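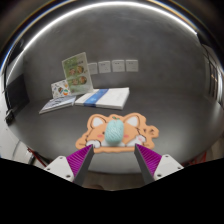
Chapter 4: Working in the Round

February
By Olga Cisternas

If you have come this far in the book you have made a scarf, or most of one, and a dishcloth or two, and you have probably given at least one of them to a relative who was kind about it. Everything up to now has been flat. We have gone along a row, turned, and come back again, and you have learned to keep your edges straight and your tension more or less even (mine still wanders when the radio is on). In this chapter we are going to leave edges behind altogether and make something round and stuffed, small enough to sit in the hand, with a bit of green on top.

I am very fond of yarn fruit. My first was a plum, made at the kitchen table of my old teacher Kwok-wai Yen one wet afternoon, and it came out the shape of a potato. He turned it over several times, said it was a very good potato, and handed me the hook again. I still have it. It lives in the tin with my stitch markers, and I bring it out at the start of every beginners' course, where it does more to cheer people up than anything I could say about practice.

What you will learn in this chapter

Fruit is a lovely way to learn shaping, and that is what this chapter is really for. A ball begins at one end with a tiny ring of stitches, grows wider for a while, goes straight up the sides, and then draws in again until there is only a small hole left to close. Once you can do that you can make very nearly anything: a longer middle gives you a pear or an aubergine, a shorter one gives you a tomato, and two balls joined together are halfway to being a hen. The same increases and decreases come back in Chapter 6 for hats and in Chapter 9 for toys with legs, so please don't skip ahead, however much you may want the elephant.

By the end you should be able to start a ring that doesn't gape, increase evenly, decrease without leaving holes for the stuffing to peep through, close a top neatly, and sew on a leaf so that it stays on. The crochet version comes first and the knitted version second, worked on four double-pointed needles. Kamrul Bepari, who checked all the patterns in this book, is a knitter to his bones and would have liked it the other way about. We had a long and friendly argument over it, and he has been given the whole of Chapter 5 as compensation.

Choosing your yarn

Use something smooth and pale for your first go. I know the fluffy yarns are tempting, and I know there is a ball of black at the bottom of everybody's basket asking to be used up, but you need to be able to see your stitches, and you will see them far better in a light, plain colour. A soft light blue is a favourite of mine. No fruit I have ever eaten was quite that shade, and I can't say it has troubled anyone. Children in particular will tell you firmly what it is, and it is usually a blueberry, even when it is the size of an egg.

The samples for this chapter were made in Kuo double knitting cotton, which holds its shape nicely, though any double knitting yarn will do. You want very little of it. One ordinary ball will make several fruits, and the green for the stems can come from your scraps bag; a length as long as your forearm is plenty. Go down a hook size from whatever the band suggests. A firm fabric is what keeps the filling in, and if your hand aches a little after the first few rounds you have probably got it about right. Do stop and have a cup of tea, though. Aching hands make mean little stitches.

A word on stuffing

Toy filling from a bag is the easiest. Pull it apart with your fingers until it is all air and wisps, and then put in more than you think you should, a pinch at a time, pushing it out towards the sides before you fill the centre. A ball that has been stuffed in one lump always feels like it. Satish Bansal, who has taught the evening class with me for years, uses the blunt end of a pencil for this and rolls the piece between his palms every so often, the way you would roll dough for a bun. I have taken up the rolling. It evens things out wonderfully.

Don't fret if your ball comes out oval. Most do, and most fruit is a little longer one way than the other in any case. If it bothers you, press it down gently from the top before you close it, and sew the yarn end down through the middle and up again with a small tug. That will take a surprising amount of height off.

The green bit on top

We shall come to stems and leaves properly in Section 4.5, but I want to mention them now so that you keep your green yarn by you. A stem is only a few chain stitches and a slip stitch back along them. It takes a minute or two, and it is the making of the whole thing. Without it you have a ball. I have watched grown men and women sew on a scrap of green and then hold the result up to the window, quite delighted, before passing it along the table for everyone else to admire.

Sew it on with more stitches than seems polite, especially if the fruit is going to a child. For babies and very small children I would leave separate pieces off altogether and work the top rounds in green.

Before you begin

Find your stitch marker, or a short piece of spare yarn in another colour. In flat work you always know where a row ends, and in the round you don't, because there is no end; the rounds run on into one another like the peel coming off an apple. The marker goes in the first stitch of each round and moves up as you go. Kwan-ho Kao, in my very first class, lost his place so many times that he tied a button to his marker so it would rattle when he moved it, and he has gone on doing so ever since.

Clear a bit of table, put the book where it will lie flat, and wind off your green. Then turn to Section 4.1, where we make the ring.

40 comments
139 shares

Related chapters
Chapter 2: Holding the Hook and the Yarn
Chapter 3: Straight Edges and Even Rows
Chapter 5: Four Needles and a Little Patience
Chapter 6: Hats for Small and Large Heads
Chapter 9: Toys with Legs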